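Evening, all! A few of you asked how we look after the suturing robot at Kistdale, so I'm putting my tea down and typing it out properly (sorry in advance, I do go on).

Cable tension comes first, always. The wrist on each instrument runs on tiny cables over tiny pulleys, and they stretch with use. I move every joint through its full range, slowly, and feel for any slack before I let it anywhere near a needle.

Then jaw grip. I have it hold plain black thread over the practice pad and run 5 passes from one instrument to the other. If the thread creeps in the jaws even a little, out comes the soft brush and I clean the gripping faces all over again.
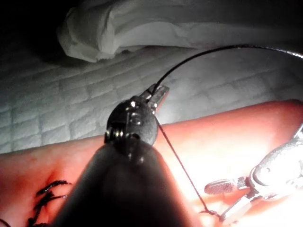
Gertraud Zwahlen wrote back to ask whether we swap the instruments on a schedule or wait until they start to feel sloppy, because her lab at Dretstead has always waited.

We go by the log, Gertraud! Ours come off at 76 hours of running, even when they still feel lovely, and I write the joint offsets down before the old one leaves the arm. Waiting cost us a snapped cable in September and I sulked for days.

After a swap I redo the homing and repeat the thread passes. Give yourself a whole morning for it, and put a decent lamp over the bench, those pulley grooves are so small! Brush sizes tomorrow, I left my list at work.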